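How to Clean Up Your Social Media Privacy Settings in One Evening

Posted by Beathag Moncrieff, 30 June 2019

I finally did it! After years of telling everyone else to check their privacy settings, I sat down with a big mug of tea and went through every social account I own. I had 61 apps connected to my main profile. Sixty-one! One was a quiz that told me which kind of bread I was, and it still had permission to see my friends list.

If you've been putting this off too, come along with me. Set aside an evening, use a laptop if you have one (the settings menus are so much easier to find on a big screen) and work through the steps in order. Menus get moved and renamed all the time, so if a label doesn't match what I've written, look for the closest thing to it.

What you need

A list of the networks you use, including the ones you forgot about. Search your email for "confirm your account" and "welcome to" and you'll find plenty. I turned up an old Plarkano profile with a photo from two haircuts ago and my full birthday right under it.

You also need your passwords, or a password manager, and your phone for any codes that get texted to you.

Step 1: Download your stuff first

Before you change or delete anything, ask each network for a copy of your data. Most of them have this under Settings, in a section called something like "Your information" or "Your data." Pick photos, posts and messages, choose the highest quality for the photos, and submit the request. Some send the file in minutes and others take a day or so. Mine had 3,864 photos in it, and I'd lost the originals of a good half of them when an old phone died, so I was thrilled.

Start all the downloads now and let them run while you do the rest.

Step 2: Look at yourself as a stranger

Open a private browsing window, don't log in, and search for your own name plus your town. Click through to each profile that comes up. Whatever shows there is what an employer, an ex or a nosy neighbor gets to see.

Write down anything you don't like. My list had my hometown, my phone number (yikes), the names of my cousins and every cover photo I'd ever used. Cover photos are public by default on a lot of networks, even if the rest of your profile is locked.

Step 3: Lock down old posts

Going back through years of posts one by one is miserable, so look for a bulk setting first. It's often called "Limit past posts" and it switches everything that was public to friends only. Two clicks and a warning message, and you're done!

One catch: if someone else was tagged in the post, their friends may still be able to see it. For those you'll need to open the activity log, filter by tags, and take your name off the ones that bother you.

Step 4: Cut off the connected apps

This was my favorite part. Find "Apps and websites" or "Connected apps" and sort by the date you last used them, if you can. Then start removing. I kept 7 and threw out all the rest.

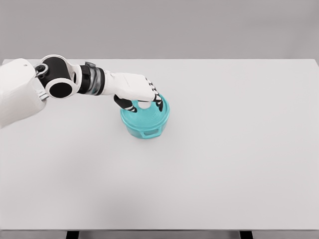

A simulated robot arm with its hand closed over a small teal container.

Be a little careful with anything you sign in to using your social account. My Huscombe shopping login was tied to my profile, and removing the connection would have locked me out. Go to the shop or service first, add an email address and a separate password, log out, check that the new login works, and then come back and remove the app.

Step 5: Sort out who can find you

Look for the settings on who can look you up by email or phone number and who can send you friend requests. I set the lookups to friends only and the requests to friends of friends.

While you're there, turn off contact uploading. My friend Morag Innes switched hers off back in May and then found the full address book from her old phone still stored on the site. Turning off the upload doesn't always delete what's already been sent, so look for a separate "Delete all contacts" button and press that one too.

Step 6: Check the ad and location settings

Ad preferences are a funny read. Apparently I'm interested in tractors, Vorkach (no idea) and competitive baking. You can remove interests one at a time, but the more useful switches are the ones about ads based on your activity on other sites. Turn those off.

For location, go into your phone's own settings as well as the app's. Set each social app to "Never" or "While using." Then look for a location history page in your account and clear it.

Step 7: Turn on two-step login

Do this on every account before you call it a night. An authenticator app is better than text messages, but texts are still far better than nothing. Print the backup codes and put them somewhere you'll remember. Mine are inside the cover of a cookbook.

If you get stuck

Can't log in to an old account? Try the recovery link with every email address you've ever had. I got back into my Dalgleish forum account using a college address I'd assumed was dead.

The whole job took me roughly 5 hours, but that includes a lot of time looking at old photos. Let me know in the comments how many connected apps you had, I would love to hear from someone who beats my number!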